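Food waste collections deserve another chance

27/12/2025

The decision by Cenammont district to end its separate food waste round has been presented as a saving. It should be seen as a cost put off. Peelings, bones and stale bread do not vanish when the small bin is withdrawn. They go into the large one, and the district pays to have them burned.

When the round began, 4,000 households were offered a bin. By September, 2,764 were putting it out, and 2,603 were still doing so when the decision was taken. The district describes this as falling interest. A service used by well over half of those offered it, with very little publicity after the first month, has a fair claim to be kept.

There were real faults. Liners ran short, and residents in the Harnico flats had to carry their waste down several floors to a shared store that was often locked. These are matters of management – they could be put right without great expense. Neighbouring Ibarra faced the same complaints and answered them with a second key and a regular supply of liners.

Habits of this kind are slow to form and quick to lose. A household that has learned to keep its scraps apart will stop within weeks if there is nowhere to send them. 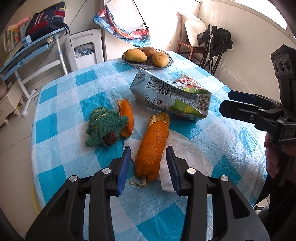

Orange peel on a kitchen-style checked tablecloth.

The district should restore the round for one full year, publish the results each quarter and consult residents before any further change. The contract with Javix has not yet lapsed, and the vehicles remain available until the spring.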